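台所のスポンジ、どのくらいで替えていますか

暮らしの道具掲示板 > 台所・水まわり
投稿開始:2020年1月23日

みずたまり
食器洗いのスポンジの替えどきについて聞きたいです。
うちは夫と中学生の子どもの三人暮らしで、食洗機はありません。スポンジは一つを食器にも鍋にも使い、へたってきたら捨てています。だいたい月が替わるころです。
先日、義母が泊まりに来たときに「まだこれを使っているの」と言われました。義母は週に一度替えるそうです。見た目はまだきれいだったので、そんなに早いのかと驚きました。
皆さんはどのくらいで替えていますか。何を目安にしているかも教えてもらえると助かります。

kuri_gohan
うちも月に一度です。月初めに家じゅうのスポンジとふきんをまとめて替えます。
目安は特になくて、日付で決めているだけです。へたり具合で判断すると、夫と意見が合わなくて面倒でした。

石段の上
二週間です。
揚げ物をよくやるので油の残りが気になります。泡立ちが悪くなったら替えます。洗剤を足しても泡が立たないスポンジは、もう中まで油が回っていると思っています。

haru3go
私は義母さん派です。週一。
安いスポンジをまとめて買っておいて、週末に替えて、古いほうは流しの掃除に使ってから捨てます。高いスポンジを長く使うより気分がいいです。

みずたまり
早速ありがとうございます。月一の方がいて少し安心しました。
haru3goさん、安いスポンジというのはどういうものですか。前に百円のものを使ったら、数日で表面のざらざらがはがれてきて、それ以来避けていました。

haru3go
ざらざらの付いていない、ただの四角いスポンジです。不織布が貼ってあるものは、はがれるところから汚れるので買いません。
いま使っているのはUmskaの24個入りです。袋の中でぺたんこに圧縮されて届いて、開けるとふくらみます。場所も取りません。

ほうろう鍋
週一で捨てるのはもったいない気がします。
ちゃんと洗って、絞って、乾かしていれば一か月は普通に使えますよ。うちは使ったあとに洗剤をすすぎきって、握って水を切り、窓ぎわの洗濯ばさみに吊るしています。朝には乾いています。へたる前に捨てるのは、ごみを増やしているだけではないですか。

haru3go
もったいないのは分かりますが、うちの台所は北向きで窓がありません。夜に吊るしても朝まだ湿っています。同じ一か月でも条件が違います。
それに捨てる前に流しと排水口に使うので、一つ無駄にしている感覚はないです。

ほうろう鍋
窓がないなら、交互に使えばいいと思います。片方を使う日は片方を休ませる。そうすればどちらも完全に乾きます。

石段の上
交互はやったことがあります。休ませているほうを家族が使ってしまって、結局どちらも湿ったままになりました。
一人暮らしならできると思います。

団地の三階
横から失礼します。スポンジをやめて布にした者です。
綿の薄いふきんを切って縫っただけのもので洗っています。一日使ったら洗濯機に入れます。替えどきに悩まなくなりました。
ただし泡立ちはよくないです。洗剤の量は前より増えました。

みずたまり
布は考えたことがありませんでした。コップの底はどうしていますか。

団地の三階
指に巻いて入れます。細い水筒は無理なので、柄の付いたブラシを別に置いています。
茶渋は重曹です。布でもスポンジでも、ここは変わらないと思います。

tanuki_soba
布は私も試して、ひと冬でやめました。
冷たい水の時期に、絞るのがつらかったです。スポンジなら握るだけで済みますが、布はねじらないと水が切れません。手首を痛めている人には向かないです。

団地の三階
それは確かにあります。うちはお湯で洗うので気になりませんでした。

ほうろう鍋
お湯で毎回洗うのも、それはそれでガス代がかかりませんか。

団地の三階
かかると思います。そこは計算していません。手荒れのほうが嫌なので、ぬるめのお湯です。

kuri_gohan
話がそれますが、形はどうですか。うちは平たいものより、厚みのあるものが好きです。平たいと握ったときに指先が皿に当たって、爪で引っかいてしまいます。

Nga Phí
初めて書きます。小さな食堂の洗い場で働いています。日本語がおかしいところがあったらすみません。
店では毎日替えます。営業が終わったら、その日のスポンジは床と排水口に使って捨てます。これは店長が決めたことなので、家でも同じにする必要はないと思います。

家では厚いスポンジを使います。kuri_gohanさんと同じで、平たいものは力が入れにくいです。角が四つ残っている間は食器用、角が丸くなったら鍋用にしています。角がないと、保存容器のふたの溝が洗えません。買うときも角を見ます。
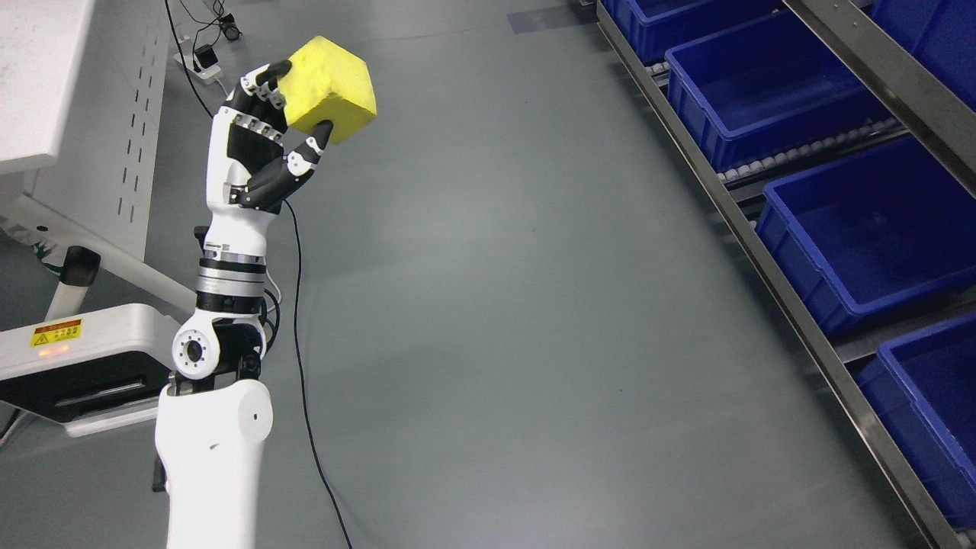

黄色い角形スポンジ

洗い方で一つ、店で覚えたことがあります。スポンジに洗剤をつけたら、先に何回か握って中まで行きわたらせます。そのあとコップ、油のない皿、油のある皿、最後に鍋の順です。鍋を先に洗うと、そのあと全部がぬるぬるします。家でも順番だけは守っています。
フライパンの油は、洗う前に古い新聞紙で拭きます。これでスポンジの寿命がかなり変わりました。

kuri_gohan
角で見るのは分かりやすいですね。うちの夫にも説明できそうです。
厚いほうを使う方がほかにもいて嬉しいです。売り場だと平たいものばかりで、探すのに苦労します。

石段の上
新聞紙で拭くのはうちもやっています。新聞をやめてからは、宅配の箱に入っている茶色い紙を切ってためています。
油を拭いてから洗うようになって、十日だったのが二週間もつようになりました。

みずたまり
Nga Phíさん、詳しくありがとうございます。日本語、まったくおかしくないです。
順番は、うちは夫が鍋から洗います。大きいものを先に片づけると流しが広くなるから、だそうです。一理あるので言い返せずにいました。

Nga Phí
鍋から洗いたい人は、鍋用を別にすればいいと思います。色を変えると間違えません。店では床用だけ緑で、ほかの場所には置かない決まりです。

ほうろう鍋
厚いスポンジは乾きが遅いです。そこは言っておきたいです。
表面が乾いていても中に水が残ります。角で判断するのはいいとして、角がしっかりしているから清潔だということにはならないでしょう。

Nga Phí
はい、それはそのとおりです。においがしたら、角があっても捨てます。

haru3go
ほうろう鍋さんは乾かせば大丈夫という話でしたが、厚いのはだめなのですか。

ほうろう鍋
だめとは書いていません。薄いもののほうが乾きやすいと書いています。うちは薄いものです。

tanuki_soba
消毒はどうしていますか。熱湯をかけている人が多いと思うのですが、うちはそれでスポンジが縮んだことがあります。袋の裏を読んだら耐熱温度が書いてありました。
種類によって違うので、かける前に見たほうがいいです。

石段の上
漂白剤は使えるものと使えないものがありますよね。これも裏に書いてあります。
うちは面倒なのでどちらもやりません。二週間で捨てるつもりなら、そこまでしなくていいかと思っています。

団地の三階
電子レンジで温めるという話を昔よく聞きましたが、うちはやめました。知人が乾いたまま入れて焦がしています。においがレンジに残って大変だったそうです。

haru3go
それはやらないほうがいいと私も思います。安いものを替えるほうが早いです。

ほうろう鍋
また替える話ですか。

haru3go
替えるスレですので。

みずたまり
すみません、私の聞き方が広すぎました。どちらの意見もありがたいです。
いまのところ、食器用と鍋用に分けるところから始めようと思っています。置き場所で困っているのですが、二つ置いている方はどうしていますか。うちのスポンジ置きは吸盤のもので、一つしか入りません。しかもよく落ちます。

kuri_gohan
吸盤はうちも落ちました。ステンレスの流しでも、少し細かい凹凸があると付かないみたいです。
いまは蛇口の根元に引っかけるタイプです。二つ並べて入ります。下が開いているので水がたまりません。受け皿付きはぬめるのでやめました。

tanuki_soba
うちはCorkaneoのコルクのトレイに立てていました。見た目が好きで買ったのですが、これは失敗でした。
水が切れるどころか、コルクのほうが水を吸って黒ずんできます。値段が3,220円もしたので悔しくて半年粘りましたが、いまは鍵置きになっています。鍵置きとしてはとてもいいです。

石段の上
水まわりにコルクは厳しいですね。木のまな板でも手入れが面倒なのに。

tanuki_soba
説明書きには水気を拭いてお使いくださいとありました。スポンジを置くものではなかったのだと思います。

ほうろう鍋
洗濯ばさみなら家にあるものでできます。ワイヤーのついたピンチで、突っ張り棒に下げるだけです。二つでも三つでも吊るせます。

haru3go
洗濯ばさみは跡がつきませんか。厚いスポンジだと挟めないと思うのですが。

ほうろう鍋
跡はつきます。気にしていません。厚いものは角のところだけ挟めば下がります。

Nga Phí
家ではS字フックと小さいかごです。かごの網が太いとスポンジがくっついて乾かないので、細い網のものを選びました。立てて置いて、隣と触らないようにします。

みずたまり
蛇口に引っかけるものを見てきます。うちの蛇口は根元が太いので、入るかどうか測ってからにします。

なぎ
読むだけでしたが、洗剤の話が出ないので書きます。
泡立ちが悪いのはスポンジのせいだけではないと思います。洗剤を薄めて使う人はいませんか。うちの母が薄めて泡のポンプに入れていて、「このスポンジはすぐだめになる」といつも言っていました。濃いまま使ったら普通に泡立ちました。

石段の上
うちは薄めていません。でも、実家がそれでした。

団地の三階
薄めたものを置きっぱなしにするのも気になります。使いきる分だけならいいと思いますが。

kuri_gohan
Plusivanceの詰め替えを使っています。とろみが強くて、スポンジの上に乗ったままなかなか染みません。Nga Phíさんの、先に握ってから使うのを昨日やってみたら、いつもの半分で足りました。いままで最初の皿で洗剤を流していたようです。

Nga Phí
よかったです。水を少し含ませてから洗剤をつけると、もっと広がります。水が多いと薄くなるので、一度絞ってからです。

なぎ
うちもやってみます。母にも言います。聞かないと思いますけれど。

haru3go
ところで、替えたスポンジのごみの分け方は地域で違いますか。うちは可燃です。金属の入ったたわしは不燃と書いてありました。

石段の上
うちの市も可燃です。たわしは同じく不燃でした。

ほうろう鍋
うちも可燃です。だから数が増えれば燃やす量も増えます。

haru3go
一回り小さいものを使えば、量としては同じです。半分に切って使っている週もあります。

ほうろう鍋
切って使うのはいいですね。それはうちもやります。買ってきたままだと大きすぎるものが多いです。

haru3go
初めて意見が合いました。

tanuki_soba
切るときは何で切っていますか。はさみだと断面が斜めになって、立たなくなります。

haru3go
圧縮されている間に切ります。ふくらむ前ならはさみでまっすぐ切れます。ふくらんだあとだと、私もうまく切れません。

ほうろう鍋
うちは普通のスポンジなので、パン切り包丁です。押さえつけず、前後に大きく動かすときれいに切れます。専用に古いものを一本残してあります。

とおりすがりの祖母
若い方ばかりかと思っていましたが、書いてみます。
私の家ではアクリルの毛糸で編んだたわしを使っています。残り毛糸で編むのでお金はかかりません。グラスや湯のみなら洗剤なしで十分です。油ものには向きません。
五月に地区の手芸の集まりがあり、そこで毎年たくさん編んで配ります。昨年は50枚編みました。もらった方が本当に使っているかどうかは知りません。

みずたまり
ありがとうございます。実は義母も編んだものを使っていると言っていました。スポンジは週一、編んだほうは漂白して長く使うそうです。

団地の三階
編んだものは、うちでは糸くずが出るのが気になって洗面台に回しました。水あかがよく落ちます。

とおりすがりの祖母
細い糸できつめに編むと、くずは出にくいです。私は9号の編み針で編んでいましたが、ゆるいと娘に言われて針を細くしました。

なぎ
編み物ができる方がうらやましいです。うちは母からもらったものが引き出しにたくさんあります。もったいなくて使えず、増えています。

石段の上
使わないほうがもったいないですよ。

みずたまり
蛇口に引っかけるものを買ってきました。測ったとおり根元には入らず、水切りかごの縁に掛けるほうにしました。二つ並びます。
食器用を黄色、鍋用を青にしました。夫は一日目の夜に黄色で鍋を洗いました。子どもが指摘したので、いまは直っています。
替える間隔は、食器用を二週間、鍋用は食器用のお下がりなのでさらに二週間、という形にしてみます。色を分けたのにお下がりにすると黄色が鍋用になってしまうことに、いま書いていて気づきました。考え直します。

kuri_gohan
角を一か所切り落としたら鍋用、でどうですか。色は同じでいいと思います。

Nga Phí
それはいいです。触れば分かるので、見なくても間違えません。家でもそうします。

ほうろう鍋
切り落としたところからちぎれてきませんか。

kuri_gohan
うちはまだちぎれていません。大きく切らないほうがいいとは思います。

みずたまり
切り落とす方式にします。青いほうは、風呂の掃除に使うことにしました。

haru3go
風呂のスポンジはどのくらいで替えていますか。うちはいつ替えたか思い出せません。

石段の上
それは別のスレでお願いします。うちも思い出せないので。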